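Guide de mise en place du poste à deux bras
Section 4 : Préparer et animer une démonstration devant des visiteurs
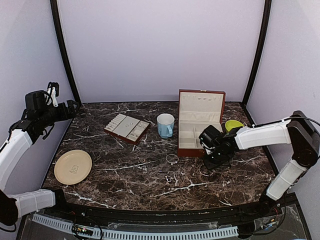 Fig. 4-1. Plateau « bijoux » : coffret ouvert, présentoir, mug bleu clair et assiette beige.

Les journées portes ouvertes sont le meilleur moment de l'année à l'atelier de Gatow, et le poste à deux bras y attire toujours du monde ! Cette section reprend tout ce qu'il faut faire entre la mise sous tension et le départ du dernier groupe. Elle s'adresse aux animateurs qui ont déjà suivi la prise en main (section 2) et qui savent arrêter le poste sans chercher le bouton. Pour le calibrage complet des bras, voir la section 3.

Dans ce qui suit, « bras gauche » et « bras droit » s'entendent comme sur la figure 4-1. Le programme de démonstration s'appelle Fladance et se lance depuis la console Sestside.

4.1 Avant l'arrivée des visiteurs

1. Dégagez complètement le plateau et essuyez-le avec un chiffon sec. Le marbre brun foncé montre la moindre trace de doigt, surtout sous l'éclairage de la salle.
2. Regardez à travers le panneau transparent, sous le rebord avant. La nappe grise doit courir bien à plat et les petits voyants de la carte doivent être allumés. Si l'un des fils noirs près de la base du bras droit touche le panneau, coupez l'alimentation avant d'y mettre la main.
3. Mettez le poste sous tension, puis attendez la fin de l'initialisation sur la console.
4. Ouvrez et fermez chaque pince trois fois depuis le menu Test. Les deux doigts doivent se rejoindre sans à-coup.
5. Faites monter le bras gauche en position d'attente, pince ouverte au-dessus de l'angle arrière gauche. Le bras droit reste replié jusqu'au premier passage.
6. Suivez des yeux le câble noir qui longe l'avant-bras droit pendant un aller-retour complet. Il doit garder du mou au niveau du coude.

Note : les sessions sont enregistrées sous un numéro à trois chiffres. Le scénario bijoux porte le numéro 427 dans la liste de Fladance. Ne le renommez pas, la console le recherche par ce numéro.

4.2 Disposer les objets

Prenez votre temps, c'est la partie que les enfants adorent regarder, et un plateau bien préparé donne tout de suite envie de s'approcher.

1. Posez le coffret à bijoux vers le fond, un peu à droite du centre, couvercle relevé. Les compartiments du bas restent vides : c'est là que seront déposées les pièces.
2. Laissez les petites boucles d'oreilles en place dans les fentes du couvercle. Elles ne sont pas manipulées dans ce scénario.
3. Placez le présentoir plat à gauche, légèrement de biais. Répartissez les petits bijoux dans les fentes du milieu et de la droite.
4. Installez le mug entre les deux, anse tournée vers l'avant et vers la droite.
5. Mettez l'assiette ronde à gauche, dessin vers le haut (les visiteurs cherchent tous à savoir ce que représente le petit personnage, laissez-les proposer !).
6. Déposez le bracelet rigide argenté devant le coffret, un peu à gauche, puis la chaînette encore un peu plus près du bord avant. Elle peut rester emmêlée, le programme n'exige aucune forme particulière.
7. Ajoutez le petit bol jaune-vert à droite du coffret, en arrière.

Attention : n'utilisez que les bijoux de la boîte de démonstration. Aucun bijou prêté par un visiteur ne va sur le plateau, même pour une photo, même si la personne insiste très gentiment.

4.3 Premier passage à vide

1. Sélectionnez la session, puis choisissez Passage à vide.
2. Réglez la vitesse sur 1000. C'est la valeur de répétition, bien confortable pour observer. L'échelle de la console monte jusqu'à 3000, réservée aux essais sans public.
3. Lancez. Le bras droit vient s'abaisser juste à droite du coffret, doigts vers le bas, sans rien saisir.
4. Contrôlez la distance entre la pince et le coin avant droit du coffret. En cas de contact, arrêtez, éloignez légèrement le coffret vers la gauche et recommencez.
5. Vérifiez que le coude droit ne frotte pas contre la paroi. Une ombre sur la paroi mauve pâle est normale, un bruit ne l'est pas.
6. Ramenez les deux bras en attente.

Note : si le bol est masqué par l'avant-bras depuis la place du public, annoncez-le avant de commencer. Les gens se penchent d'eux-mêmes sur le côté et le suivent beaucoup mieux.

4.4 Accueillir le groupe

Quatre personnes au maximum devant le rebord avant. Les autres attendent derrière la ligne au sol et tournent au passage suivant. Ça va vite, et ceux qui patientent voient très bien le haut des bras.

1. Présentez les deux bras en une minute, pas plus. Montrez les pinces, puis l'électronique derrière le panneau transparent : c'est souvent là que partent les meilleures questions.
2. Demandez au groupe quel objet lui paraît le plus difficile à saisir. Presque tout le monde dit le mug, à cause de l'anse. Parlez alors de la chaînette !
3. Rappelez que les mains restent à l'extérieur du rebord noir pendant tout le passage.
4. Gardez un doigt près de l'arrêt d'urgence et lancez la session.

Attention : ne rattrapez jamais un objet qui roule ou qui glisse. Arrêtez d'abord, attendez l'immobilité des deux bras, puis intervenez.

4.5 Pendant la démonstration

Parlez de ce que fait le bras au moment où il le fait. Un silence de quelques secondes pendant une approche lente est très bien aussi, on entend les moteurs et les gens retiennent leur souffle.

Une prise manquée fait partie de la visite. Le programme propose alors Reprendre ou Passer. Choisissez Reprendre une fois, puis Passer si la deuxième tentative échoue. Expliquez simplement qu'une pièce fine et brillante est difficile à localiser sur une pierre veinée de blanc. Marcela Polák, qui a écrit le scénario, le relançait parfois avec le bracelet déplacé de quelques centimètres pour que le groupe compare les deux trajectoires. L'effet est formidable et ne demande aucun réglage.

Pour déplacer un objet entre deux passages :
1. Appuyez sur Pause et attendez le message Bras immobiles.
2. Déplacez un seul objet.
3. Retirez la main, annoncez la reprise à voix haute, puis appuyez sur Continuer.

4.6 Problèmes courants

La pince gauche reste ouverte au lancement : vérifiez les petits câbles noirs au poignet, hors tension, puis refaites le test de 4.1.

Le bras droit s'arrête au-dessus du coffret : le couvercle n'est sans doute pas assez relevé. Redressez-le et reprenez au passage à vide.

La console affiche Session introuvable : la liste n'a pas été rechargée. Menu Sessions, Actualiser.

Un voyant de la carte reste éteint : n'accueillez pas de groupe. Prévenez l'équipe Halás et notez l'heure dans le cahier du poste.

4.7 Fin de journée

1. Ramenez les bras en position de repos et coupez l'alimentation.
2. Rangez le bracelet et la chaînette dans leurs sachets, puis fermez le coffret.
3. Comparez le contenu du présentoir avec la fiche collée dans la boîte de démonstration.
4. Notez dans le cahier les questions des visiteurs restées sans réponse. Celles du mois d'août ont servi à réécrire toute la partie 4.4, continuez !

Section révisée le 2021-04-13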